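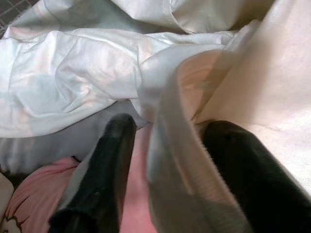
Third week of the pattern cutting term at Closelness and I've moved to a bigger table, so I'm going to post what I'm working on again. Last year's thread stopped in January when I ran out of time.

The collection is six looks, women's outerwear and shirts. The starting point is my grandmother's work coats from the cannery. She had two, both altered so many times that the side seams don't match anymore.

I took the older one apart over the break. The back panel had been let out twice and the left pocket had been moved down. I traced every piece onto dot paper before pressing anything, creases included.

Špela Kadrić is teaching our block again. She ran her own label, Kadrić, before she started teaching, and she marks toiles with a red grease pencil. My first one came back with red all over the armhole.

The problem was the sleeve. I'd drafted a one-piece sleeve with too much ease in the cap, and in a dense cotton it won't shrink in. You get puckers at the front notch whatever you do with the iron.

Second draft is a two-piece sleeve with the cap lowered and the ease cut down. It hangs straighter. The elbow is still too far forward for my fit model, who stands very upright.

Someone asked about fabric. The coats will be a cotton drill from Zuner. They sell end-of-roll only, so you buy what's left. I got 7 meters of the navy and should have asked for the brown the same day. It was gone when I called back.

For the shirts I wanted something lighter that still holds a pleat. I've washed samples of four cloths and two of them lost the pleat completely. I'm down to a poplin and a cotton-silk blend.

The blend costs more than I'd planned for. My budget for the whole collection is $472, and that has to cover thread, interfacing, buttons and whatever I ruin.

Buttons: I'm reusing the ones from the original coats where I can. They're plain four-hole and a few have chipped rims. The chipped ones are going inside on the facing.

Reply to a couple of you about dot paper: any wide roll works. I like it because I can find the grain fast. If you're on a budget, the back of gift wrap is fine for a first draft, just not for anything you plan to keep.

Crit was this morning. Notes, mostly for me:

- Look 2 and look 5 are the same coat with a different collar. Change one or drop one.
- Shirt yoke is too deep.
- Pocket placement on look 1 is good, leave it alone.
- Sketchbook needs more process and fewer finished drawings.

I'm dropping look 5. That leaves five and I'd like to put the time into a pair of trousers, high waist, with the same moved pocket from the old coat. I haven't drafted trousers since first year, so that's next week gone.

Applied for the Vendaron placement too. It's in their sample room, mostly cutting and fusing. They had 203 applications last year according to the woman who did the talk. I sent the sleeve drafts, both of them, with the red pencil still on the first.

Small thing I learned from the technician. If you're setting a two-piece sleeve, baste the underarm first and let the cap sit by itself for a minute before pinning. I'd been pinning from the top down and fighting it.

Toile three is cut. I went up to 100 mm on the back pleat because the shallower one disappeared when she walked. It eats cloth, so I need to redo the lay plan before I touch the navy.

Redid the lay plan. It fits if I piece the under collar. My grandmother's was pieced too, from three scraps, so I'm fine with that.

Next fitting is at 2:30 tomorrow. Will post the trouser draft when there is one.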